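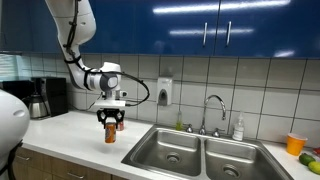 Section 4: Setting up the drinks and coffee counter

Okay, kitchen people, my favorite section! If you've already done Section 3 (the fridge and the dry shelf), you're past the boring part. I wrote this one for whoever is on kitchen duty at Josero, and also for anybody who borrows the room for a lunch and would like to find a coffee maker that works at the end of it.

Plan on 18 minutes the first time. You'll get faster. Gwenaël Lecomte does the whole thing while the first pot is brewing, and I've stopped trying to keep up.

What you need before you start

A clean dishcloth and a dry towel (two towels if it's June and everybody wants iced coffee)
Dish soap
Filters and ground coffee from the dry shelf
The cans you're putting out
The clipboard from the inside of the pantry door

4.1 Clear and wipe the counter

1. Move everything that isn't staying over to the big table. Mugs, mail, somebody's lunch, all of it.

2. Slide the carafe away from the coffee maker so you can get at the counter behind it. Leave the coffee maker itself plugged in but switched off.

3. Wipe from the window end toward the sink. I used to go the other way and kept pushing crumbs back under the coffee maker, where they stayed until Solange Hamel found them (and told me all about it).

4. Do the tile too, at least the bottom row. The grout shows coffee splashes much more than you'd think, and a damp cloth with one drop of soap takes care of fresh ones. Old ones need baking soda and some patience.

5. Dry the counter with the towel.

CAUTION: Don't spray anything at the wall near the outlets. Put the cleaner on the cloth, wring it out, and then wipe. Same goes for the power cord: dry cloth only, and with the plug out of the wall.

4.2 Wipe the blue doors

I love these cabinets, but the gloss picks up every fingerprint, so they get a step of their own.

6. Use the soft cloth that lives under the sink, barely damp. No scrub pads! Maxence Renaud tried one on the inside of a door to see what would happen, and you can still find the spot if you know where to look.

7. Go with long up-and-down strokes and finish with a dry pass. Look up at the reflections of the ceiling lights while you work. Any streak you left will be sitting right in the middle of one.

8. Wipe the bar handles last. Front, back, and the little ends where they meet the door.

NOTE: If a handle wiggles, tell me or write it on the clipboard. Please don't crank it down with whatever is in the drawer.

4.3 Get the coffee going

9. Rinse the thermal carafe with hot water, let it stand a minute, and pour it out. A cold carafe steals a surprising amount of heat from the first pot.

10. Fill the tank with cold water, put in one filter, and add the coffee. We use 60 grams for a full pot. Lavanya Poojary likes it stronger and is welcome to make the second pot.

11. Put the carafe back where it belongs, lid on, and push it in all the way. If it's sitting crooked, coffee ends up on the counter and you get to do 4.1 again.

12. Switch on and stay nearby until you hear it start.

CAUTION: The lid gets hot. So does the steam that comes out when you open it, which I seem to relearn every winter.

4.4 Put out the cans

13. Check each can before it goes out. Wipe the top rim, and set aside any with a dent along the seam or a bulge at the end.

14. Stand them on the counter between the coffee maker and the sink, back from the front edge. A hand's width from the edge is plenty.

15. Keep the same drink together, labels facing the room. It looks nicer, sure, but it also saves people from picking up every can to find the one they want.

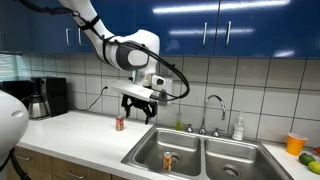
Fig. 4-2. Red can on the counter near the sink, carafe by the coffee maker.

16. Leave the strip right beside the sink clear. People need somewhere to put a wet glass down.

NOTE: For a big lunch, keep the extras in the fridge and bring them out a few at a time. When Otura came over we put all 92 cans out at once, and the last ones were warm as soup by the time anybody got to them.

4.5 End of the day

17. Switch the coffee maker off, toss the filter, and empty the carafe. Leave the lid off overnight so it can dry.

18. Rinse the empties and put them in the recycling. Unopened cans go back in the fridge, older ones in front.

19. Fill in the clipboard: what ran out, what's getting low, anything broken. Jerome Cabanatuan does the ordering and he really does read it, so "more of the orange stuff" is okay, but a name and a flavor is better.

If the coffee tastes bitter even with fresh grounds, the machine probably wants descaling. Go to Section 6 for that, and start early in the morning, before anyone's asking for a cup.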